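Sollow Household Waste Diary – data card

June 4, 2022
By Amparo Arango

Summary

The Sollow diary records what households in one town threw away, kept or reused over 11 weeks. Each household weighed its own kitchen and packaging waste and wrote down the result on a paper sheet. The sheets were later typed into spreadsheets and cleaned. This card covers version 2 of the files.

What is in the files

- households.csv – one row per household, 160 rows
- entries.csv – one row per weighing
- items.csv – free-text notes on single items, where people wrote them
- codes.txt – the list of material codes

Weights are in grams. Dates are stored as week numbers, counted from the first week of the diary. A blank weight means the sheet was left empty that day. A zero means the household wrote down a zero. Please keep these apart when you work out averages.

How the data was collected

Households in the Rangel district were asked by letter. We wrote to 200 addresses and 160 of them returned at least one usable sheet. Every household got the same kitchen scale, a pad of sheets and a one-page guide. The scales read in steps of five grams, so light items such as film and wrappers were weighed together at the end of the day.

Version 1 used our own list of 49 material codes. People mixed up several of them, mainly the ones for coated paper and thin plastic. In version 2 these were merged, and the old code is kept in the column code_v1.
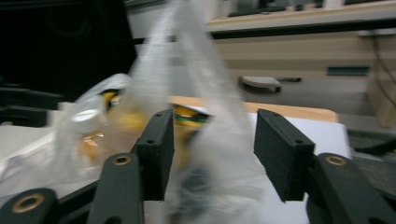 Typing was done by two people working apart. Where they disagreed, a third person went back to the paper sheet. Handwriting we could not read is marked "unread" in the notes column – the weight is still there if it was clear.

Known problems

- Garden waste was left out by some households and put under food by others. We suggest dropping code G2.
- Week 6 has fewer entries than the rest. The sheets for that week went out late.
- Apartment buildings on Skevgate share bins, and a few entries there may include a neighbor's waste.
- Glass is likely too low. Returned bottles were not meant to be counted, but the guide did not say so clearly.

Use and license

The files are free to use for research and teaching with credit to the Sollow diary. Street names and house numbers have been taken out. Do not try to work out who the households are.

The cleaning scripts are in the folder cumatex, named after the older Cumatex code list they were written for. They run in order, 01 to 04.

Contact: Amparo Arango, Sollow diary | © 2022 Sollow | Back to top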